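Two Hours at the Drorkness Bus Depot Open Day

The 387 leaves from outside the library and goes to the depot, so it seemed only right to arrive by bus. It was late. The driver said the detour would clear up once everyone had finished going to the open day.

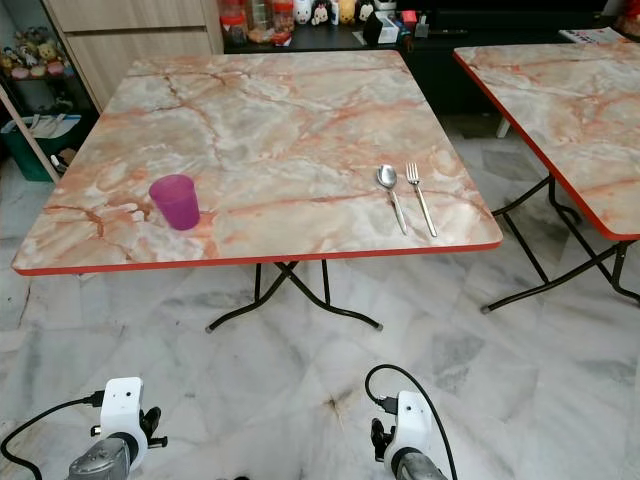

Getting in

Bidero runs every bus in Drorkness and has done so since the town gave up running its own. Once a year, in May, it opens the depot gates and lets the public see where the buses are when they are not at the stop. Entry is free. Parking was ten dollars, and the lot was full when we walked past it, mostly with the cars of people who had come to celebrate public transit.

At the gate you get a paper wristband and a safety talk. The talk comes down to two rules: stay inside the yellow lines, and don't press anything red. A boy ahead of me asked what happened if you pressed something red. He was told it depended on the bus, and I could see him making plans.

The workshop

Most people headed for the bus wash, so I started in the workshop while it was quiet. There are six bays with pits, and one was open to visitors. You go down a steel stair and stand under a Kramer single-decker with the lights on, looking up at a part of the bus that no passenger has ever complained about.

The mechanic on duty was good. She showed us the air lines and the brake chambers, and explained the sigh a bus makes when it kneels at the curb. I have been hearing that sound for most of my adult life and had taken it for an opinion. It's air leaving the suspension so the floor drops a few inches for boarding. She also said the doors cause more trouble than the engines, as people will hold them open with their feet, their bags and once a Christmas tree.

Someone asked how long a bus lasts. Her answer was that it depends on the hills, and that Drorkness has hills.

The new electric ones

The main attraction was supposed to be the Varkov, the battery bus that has been coming soon on the posters for two years. There was one on show, plugged in, very clean, with a rope around it. Bidero has ordered 20. I asked when the other 19 would be here and got a leaflet.

To be fair to the Varkov, it's a nice bus. Once the rope came down we were let on ten at a time. The windows are big, the aisle is wide enough for a stroller and a person with a grudge against strollers, and there are charging sockets by most of the seats. The back row is still up two steps, so the school crowd will not lose its territory. A short ride around the yard was promised for the afternoon. It went ahead at walking pace, almost silent, and everyone on board lowered their voices as if we were in a museum.

The chargers stand along the north fence. The man from the power side of things talked us through overnight charging with real feeling, and I learned that the buses take turns. The ones with the earliest starts go first. It seems a better system than the one at my stop in the mornings.

The control room

You can only look at this through a window, which is a pity, because it was the best part of the visit. Three people sit facing a wall of screens with the whole network drawn as colored lines. Each bus is a small numbered box. A box turns amber when it's running behind, and a fair number were amber. I watched two boxes on the same route catch up with each other and stick together, and felt I finally had proof of something.

A sign on the glass said that bunching is a natural result of uneven boarding. Somebody had put the sign at child height.

The bus wash

I went last and the line had hardly moved. You sit in the bus, it rolls through, the brushes come at the windows, and grown adults scream. Go early.

Getting home

The last shuttle back to town was due at 4:10. At 4:25 a supervisor came out to tell us it was in the wash.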